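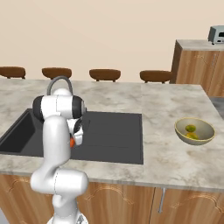
4.2 Return to play after Achilles tendon repair

The second part of the study followed position players in the Skedmont and Clenport leagues who had surgery to repair a torn Achilles tendon. Club medical staff recorded the date of surgery, the date of the first full practice, and the date of the first game in which the player took the field. A player who appeared only as a pinch hitter or a designated hitter was not counted as having returned until he had played at least one full inning on defense. This rule is stricter than the one used by Hajji and differs from common practice in team reports, where any game appearance is treated as a return.

Of the 116 players on the list, 8 were removed before analysis. Their clubs had closed or merged and the medical files could not be found. The remaining players were grouped by the position at which they had played the most innings in the season before the injury. First basemen and catchers were placed in separate groups. Outfielders were treated as one group, as were the other infielders. Players who had split their time evenly between two positions were assigned by Kalogeropoulos and Naciri, who read the club records separately and then compared their decisions. They disagreed in two cases, and both were settled by Shawky.

Figure 4. Path of each player from surgery to first defensive inning, by position group. Open circles mark players who began a minor league assignment and were then moved back to the disabled list.

The paths in Figure 4 differ most in their middle portion. Players in every group tended to resume throwing and light batting practice at a similar point. The groups then moved apart once running on the bases was added. First basemen were often cleared for games while still under limits on running, and several managers told us that they were willing to accept a slow runner at that position if he could hit. Outfielders were rarely cleared under the same limits. The delay seen in the outfield group should therefore be read with care. It may reflect what clubs ask of the position as much as the state of the tendon.

Batting results after return were examined only for players who reached 400 plate appearances across the seasons that followed. The cutoff was chosen before the data were opened. It leaves out players who came back for a short time and then retired, and the batting results in Section 4.3 cannot be taken to describe them. Oda and Þorgeirsson repeated the analysis without the cutoff, and the order of the position groups did not change.

Clubs also differed in how the final decision was made. In the Skedmont league, a player was examined by the team physician and by a second physician named by the league. In the Clenport league, the team physician decided alone, usually after a workout attended by the general manager. We did not attempt to judge which method was better. The written notes from these workouts, kept in the Perarell archive, are uneven in length and detail, and those from the earliest seasons give little more than the date and the name of the physician.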